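Prollena: a shelf-clearing arm, built at home

Gallery - the workbench, the simulator and everything in between

Welcome, and thank you for stopping by! Prollena is the name I gave to the small robot arm I have been building in the back half of my garage since November, and this page is where I keep the pictures and a few words to go with them. I meant to write a proper build log, with headings and parts lists and all that, but I never seem to have clean hands and a keyboard at the same moment, so a gallery it is. If you came over from the Restrepo workshop page, you already know most of the background and can skip straight down.

The idea behind the build is a plain one. I wanted an arm that could stand on a table, reach up to a shelf, pick out one thing and set it down in front of me without knocking over the neighbors. That sounds like very little until you try it. The first version of the arm could reach the shelf just fine, but it swept its elbow through whatever was standing on the table, and I lost a good mug and one of my wife's saucers that way. After the saucer I agreed (it was not much of a negotiation) that all new moves would be tried in simulation before the real motors were switched on.

So a good part of my evenings now goes into the simulated room. I built it bit by bit, a shelf, a table, a few things to reach for and a few things to stay away from, and I have grown fonder of it than I expected. It is a very tidy place compared with my garage.
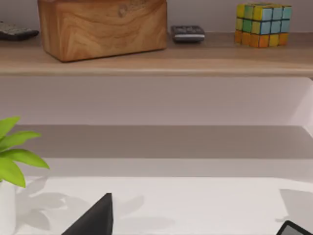 The simulated room: wooden block, keypad device and puzzle cube up on the shelf, gripper finger down low near the table.

The cube has become my favorite thing to practice on. It has flat sides and a sensible width, and the bright stickers make it easy to tell in a render when the fingers have landed crooked. The wooden block is a harder customer. It is the biggest item up there, and the fingers have to open a good deal wider than they like to. I have had one clean pick on it in simulation and a great many that ended with the block being nudged along toward the wall, and I am not ready to show that to the real arm yet.

The plant is there to be avoided. I put it on the left, where the old arm used to swing its elbow, and I spent 10 evenings on nothing but teaching Prollena to come up past the leaves and then over. It would have been quicker to leave the plant out, I know, but there is a real pot in nearly the same spot on our kitchen table and it has been in the family longer than the robot has.

A little about the hardware, for those who write in to ask. The fingers on the real arm are printed, and they are at version 2 now. The first pair had blunt ends that were fine for picking up blocks and hopeless for anything lying flat. The new ones come to a point, so they can get in beside a small object on a crowded shelf. I printed them on the shared machine at Restrepo, which is a friendly place with terrible coffee, and sanded them at home. The motor brackets are Brereck pattern, cut from scrap aluminum, and they have needed no attention at all apart from one screw that works itself loose every couple of weeks.

The controller board sits in a box I call Zernness, after a typo in the first label I made for it. I kept the label. It holds the power supply, the board and a big red stop button that I have pressed more often than I would care to admit.

My notebook says I have run 1,884 practice reaches in the simulator so far, and 58 on the real arm, all of those with the table cleared and the good dishes in the other room. The real ones are slower and noisier and a great deal more fun - there is a small whine from the shoulder motor just before it lifts that makes the dog leave the garage every time.

Next up is the remote control. It lies flat, which means the fingers have to come at it from above, and I have not worked out how much room the wrist needs for that. I will add more pictures as I go. If you are building something like this yourself, do write and tell me how you handled the wrist, I would be so glad of the company!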